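Monday, December 9, 2019

Gripper comparison, hand-held units, day 2 of desk work

Picking up from Friday's list. Both sets of fingers are printed and cleaned up, so today was all handling and no printer babysitting, hooray. Guadalupe Bañuelos had the bench until lunch, I took the desk after that.

What we're comparing:
Skamska fingers: stiff, flat pads, the ones we've used all fall.
Matei fingers: soft, ribbed, magenta this time because that was the spool with enough left on it. Same mounting holes, so the swap is a screwdriver job.

Same trigger, same base, same wide lens for both. I want the only difference to be the fingers. Domnica asked whether the longer throw on the Matei set counts as a difference and yes, it does, but I don't see how to take it out without making the soft ones worse on purpose. Leaving it.

Bench numbers first (Guadalupe's). She ran the open/close cycle on the Matei set up to 2000 with no tearing at the root of the ribs. There's a whitish stress line on one finger that she first wrote down at 1376 and it hasn't grown. I'm really pleased with this. The last soft batch split long before that. She'll keep the cycled pair aside in a bag so we can look at it again in January.

Feel in the hand: the soft ones are so much nicer! With the Skamska pads I have to come in square or the thing I'm grabbing pivots. The Matei ones wrap, and I can be sloppy by quite a bit in wrist angle and still lift a cup. Did 11 pickups of a clear plastic cup in a row without denting one. With the stiff pads I dented the second cup.

Where they lose: thin flat stuff. A paper tag lying on the desk is close to hopeless, the ribs fold over and skate across it. Stiff pads get it on the first or second try if I catch an edge. Cable is somewhere in between, a single loop is fine, a pile of loops and the ribs snag on whatever is underneath. Need to try the version with the closed tip that Domnica sketched, a few mm of solid material past the last rib.

Camera. We went back to the Plevora lens after the Fundora one gave us that purple fringe near windows. The Plevora bends everything pretty hard toward the sides but I get the full width of the desk and the shelf over it from one arm's length, and both fingers stay in view. Wide wins for me. What I don't love is how much of the lower middle is taken up by our own hardware. The black housing sits right where I'd like to see the object in the last few centimeters. Guadalupe thinks we can drop it lower on the base block, I think we tilt the camera first since that costs nothing.

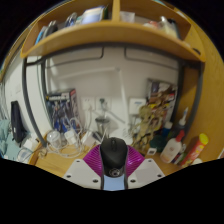 Matei fingers on the hand-held unit, Plevora lens, desk setup. Housing is in the middle, white plates either side of the light-blue base.

Good one to keep for the tilt discussion. Look at how much the two plates eat up down there. Domnica's narrower plate would give back a decent chunk of desk on both sides, and the screw holes can move in toward the middle.

Color note: magenta is easy to pick out against the light wood, far better than the gray fingers were. If the tracking script is going to segment fingers by color I vote we stay with it and buy another spool. The bright papers on the right of the desk could still confuse it, so test with those left in.

To do:
tilt mount, try two angles before touching the housing
closed tip version, one pair only
redo the tag pickups with both sets, same tag, I wasn't consistent
bottles with caps, haven't done any yet with the soft set
ask Guadalupe for the torque setting she used on the plate screws, mine worked loose on the left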